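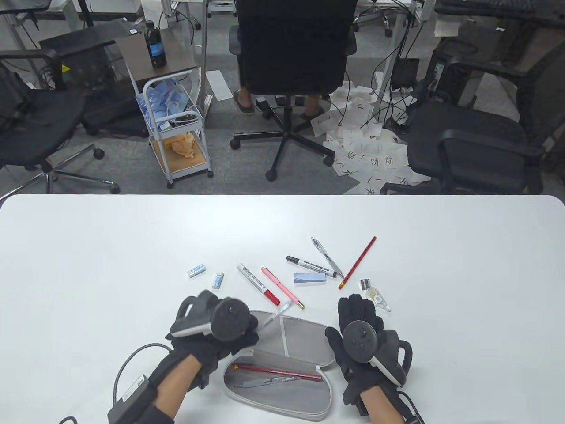 Paying for longform: is the Clekport Review print subscription worth it?

shobha_pillai
Joined the forum in October, first thread I've started. I've been getting the Clekport Review newsletter free for a while and mostly like it. They now want me to move to print. My worry is length. The last essay I read, the one on land claims along the Drustum canal, ran past 800 words before it said what the argument was. The opening was all family history. Is the print edition like that throughout?

gunwoo_so
Pretty much, yes. I subscribed for a year. The writing is good but nearly every profile starts with a childhood trip or a funeral. You get to the ideas on page three. I let mine lapse and borrow it from the library in Plitodbridge.

ejdo
I disagree with both of you. The canal essay needed the family part. Her grandfather's lease is the case she argues from, and without it you have an opinion column. If you want the argument first, read the reviews in the back, which are short and blunt. 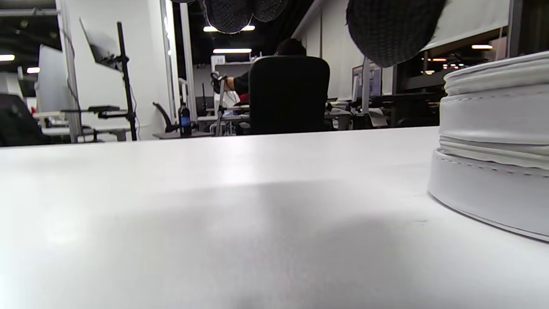
Re: Paying for longform

gunwoo_so
The canal one, fine. The interview with the Awad translator didn't need two pages on her kitchen.

eunseong_ko
Subscriber for 14 issues here. A few practical points. The print copy comes late, often after the newsletter has run the main pieces. The letters page is print only and it's the best thing in it – people write in to argue with the previous issue and the authors answer. I-seul Um's reply on the ethics of inherited debt was better than her original essay.
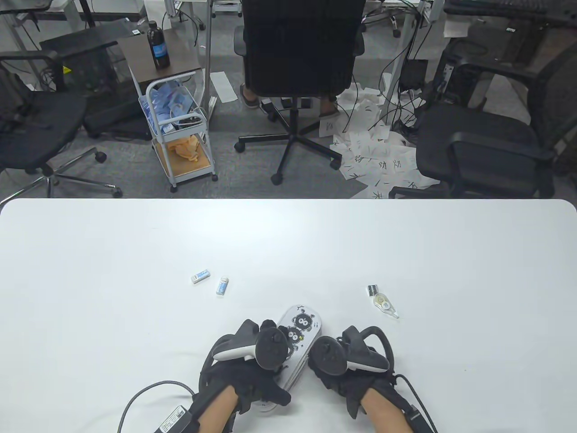
Also, the archive login comes with print, and the older essays are shorter. Start with those if length bothers you.

shobha_pillai
I didn't know about the archive. Does it go back to the beginning?

eunseong_ko
To issue 20. Before that you have to ask the office for a scan.

ejdo
They charge for the scans, by the way. Try the library first.

shobha_pillai
OK, I'll look at the letters page at the library and then decide. I still think that opening was too long.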